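How to soak hay for a horse that's breathing dust

Quick one tonight, barn in 20 min. Three of you wrote in asking how I do the hay soak so here it is start to finish.

Talk to your vet first if your horse is coughing or has a snotty nose. Soaking is for dust and for pulling some of the sugar out. It won't fix mold. Moldy hay goes in the trash, period.

What you need

A hay net with small holes. A big muck tub, the 70 quart kind. A hose. A kitchen scale or a luggage scale. Something heavy to hold the net under, I use an old salt block in a feed bag. Gloves if it's cold out.

Step 1. Weigh it dry

Always dry. Wet hay weighs a ton and tells you nothing. Bevan gets 18 pounds a day split in two nets. Yours will be different, ask your vet or whoever does your feed plan. Write the number on the tack room wall so whoever feeds that night can see it.

Step 2. Loosen the flakes

Don't shove tight flakes in the net. Water never gets to the middle and you pull out a dry brick. Shake them apart, outside, with the wind behind you. Keep your horse well away while you do this or you've undone the whole point.

Step 3. Sink it

Net in the tub, hose on, fill til the hay is covered, weight on top. Push down on it a few times to let the air out. Bubbles are good.

Step 4. How long

For dust only: ten minutes. Even a good dunk helps.
For sugar: half an hour in warm water, an hour in cold. Lech Czarnecka at our place leaves his overnight in winter, I don't. You lose too much of the good stuff and it starts to smell. In July don't even think about overnight. It ferments.

Step 5. Drain

Hang the net on the fence or over a drain. Watch your back!! Lift with your knees or tip the tub over first and let the water run out, then lift. I did mine in last spring lifting straight up like a fool. Fifteen minutes dripping is plenty.

Dump the water every single time. It turns brown and looks like tea, and its full of sugar and dirt. Not on the grass where they graze and not anywhere it can freeze in front of the gate. Ask me how I know.

Step 6. Feed it right away

Hang it and let them at it. Whatever's left after a few hours in warm weather, toss it. Sniff first if you're not sure. Sour smell = gone. Scrub the tub once a week, rinse the net, let both dry.

Things people ask

Won't eat it? Start with a quick dunk for a few days, then go longer. Or mix a handful of wet in with the dry. Brudard sulked for most of a week and then cleaned up every net.

Do I still need minerals? Probably. Soaking washes some out. Yaneth Usuga has a balancer she likes, I'll get her to write it up.

Frozen? Smaller nets, warm water from the kettle mixed in, and feed it in two or three goes so it doesn't turn into a rock.

Steamer instead? Great for dust, doesn't do much for sugar. Mine would of cost over 500 dollars so I stuck with the tub.

OK that's it. Bedding is next, because dusty shavings will wreck all this work. Comments are open.
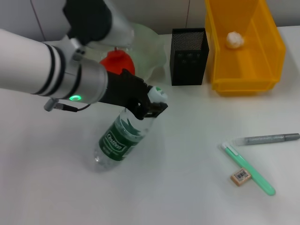
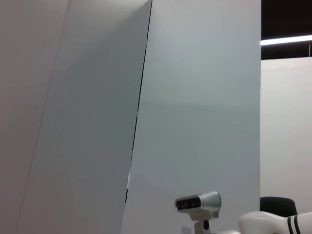 Top: water bottle on the white table. Bottom: pale grey panel, up close.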